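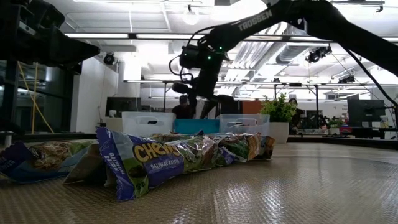
We rent a place with a kitchenette pretty much every summer, and every summer I tell myself I'll arrive with a plan for that tiny kitchen. This year I finally wrote the plan down (my sister-in-law Ilse Steinbach has been asking for it ever since our week in Drellthorpe, so Ilse, you can stop texting me now!). The first part of it is what I call the arrival food, the stuff that gets eaten before anyone has found the light switches. Cheese and fruit go soft in a hot car, and chips end up as dust. Wrapped snack bars are what I pack now, the chewy kind, oatmeal raisin if I'm choosing, and I lay them out in a row on the table the minute we're in the door so people stop opening cabinets and asking me what there is. Then I can unpack in peace.

Before you unpack a single can, wipe out the fridge. I don't care how nice the place is. A rental fridge has been turned on and off and stuffed with other people's leftovers, and the door shelves always have something sticky in the corners. I bring a small spray bottle with half white vinegar and half water, plus an old dish towel I don't mind throwing in the wash. While you're in there, look at the dial. Cleaners bump it all the time and you can find it set so low the milk won't last until Wednesday. I turn it to the middle and check again before bed.

Bring your own knife. If you take one thing from this whole page, take this one! I have cooked in rentals with gorgeous views and a knife drawer that couldn't get through a tomato. My paring knife travels in a toothbrush tube, the long plastic kind with the snap lid, with a scrap of paper towel pushed into the tip end. (Checked bag if you're flying, obviously.) A vegetable peeler fits in beside it.

Other things that live in my rental bag all year, so I don't have to remember them:

A roll of masking tape and a marker. Tape goes on leftovers, on cups, on the light switch that turns off the wifi. The house in Plustden had one of those and we lost the internet every night until Jana Lammers taped over it.

A flat silicone lid. It covers a bowl, opens jars, and stands in for a trivet if the pan isn't straight off a roaring burner.

Binder clips, the medium ones. They close bags of rice and coffee and hold the curtains together when the streetlight comes right in on the bed.

A drain strainer, the cheap mesh sort. Rental sinks clog if you look at them wrong, and you don't want to be calling the host about your spaghetti.

A few dishwasher tabs in a zip bag. Hosts leave you enough for the first night and then you're buying a giant box in town and driving home with most of it.

Salt. I know. But I have paid resort-store prices for salt more than once.

Now, spices. I used to haul the jars along and they leaked, or the lids came off, and one time the whole cooler smelled of cumin until August. What works for me is a weekly pill organizer. Each little box takes about what you'd use in a week of simple suppers, and you can write on the lids with that same marker. Wen-hsiung Cheng, who we've shared a cabin with a bunch of times and who cooks much better than I do, mixes everything ahead into one jar of what he calls "the blend" and puts it on eggs, chicken, potatoes, whatever. That's fine too, if you like everything tasting related.

On small stovetops: most apartment hotels have two burners, and they will not both run hot at the same time. Boil your pasta water in the electric kettle first and pour it into the pot. It saves ages. And if the pans are scratched nonstick, I use a little more oil, keep the heat down and stick to a wooden spoon. Eggs are the real test. If the pan fails on eggs the first morning, we're having them boiled for the rest of the week and I don't fight it.

Coffee deserves its own paragraph. Never trust the listing. "Coffee maker" might mean a drip machine, a pod thing with no pods, or a French press with a cracked beaker. A folding cloth or silicone dripper weighs nothing and sits on any mug. I pack paper filters flat inside my paperback. At the Morikawa, where we stayed in a studio unit so small you could touch the stove from the bed, I made coffee that way every single morning and was very happy about it.

Damp towels are the other thing. The bathroom fan in a rental is mostly noise. After the last shower, squeegee or towel down the walls, leave the door wide open, and hang the bath towels over chair backs near a window, not layered on the one hook. Folded hangers from the closet hooked over a curtain rod will take swimsuits overnight, with something underneath for the drips. If the place has a sauna (lucky you), hang things outside it and never in it. Elastic hates that heat.

Trash: find out the first day where it goes. I tape the pickup day to the inside of the front door along with the address and the door code. Our code in Nillby was 1667 and I can still recite it, but could I remember it the first night with a bag of ice in each arm? I could not. (They change them between guests, don't write to me.) The address matters more than you'd think, too. If you ever have to call for help, you don't want to be scrolling through a booking email for the street name.

Last day stuff. I plan the final supper to be fried rice or a frittata, anything that'll take odds and ends, and I stop buying produce two days before we leave. Run the dishwasher before bed, not in the morning, so you can put things away while the coffee drips. Strip the beds only if they ask you to. Pull each bed away from the wall a little and look behind it. That's where the phone chargers go, and socks, and in our case one very loved stuffed rabbit that Tuva Myklebust's youngest would not have slept without.

Freeze your ice packs again the night before too, and don't forget them in the freezer. I hang the car keys on the freezer handle with a rubber band so I can't leave without opening it. If the handle is one of those built-in grooves, put your shoes in front of the fridge.

Nuno Esteves wrote to ask what I do about sandy floors when there's no vacuum. Damp mop last, dry broom first, and a baby powder shaker by the door for sandy feet. The sand brushes right off dry skin. Shake the doormat out over the grass every evening and you'll hardly need the broom.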